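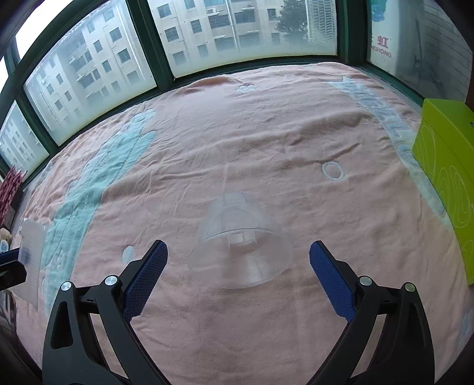
The author of The Salt Road to Kimaro wrote the first draft in eleven months, mostly before work, and threw away more than half of it. The finished novel runs to 400 pages. The draft had 1,292.

"I had three kingdoms in there and I only cared about one," she says. "Odow had its own calendar and its own tax system. I'd done all that work, so I kept it in far too long."

Odow now gets a single mention, as the place where a ferryman was born. The story stays with the town of Kimaro and a salt inspector who is sent there to close its last mine. There is magic, but very little of it, and it is expensive. A spell to keep a roof up costs a family a winter's food.

She says that came from reading fantasy as a teenager and wondering who paid. "A wizard lights up a whole hall and then has his dinner. I wanted there to be a bill."

The book was turned down by several publishers before Tindlow took it. Her editor there asked for one large change, which was to move the flood from the end to chapter 11.

"I sulked for a week. Then I tried it and the second half got much easier to write, so that was that."

She doesn't plot in advance. She keeps a notebook of place names and prices, and checks it when a character buys something. She tries to write up to 100 lines by hand each morning and types them up at the weekend.

A second book is under way, set on the coast at Drellix, with none of the same characters. The inspector may turn up in a later one.

"People ask me if he's dead. I haven't decided. I left him on a cart in bad weather and I'd quite like to leave him there a bit longer."

The paperback was published in August.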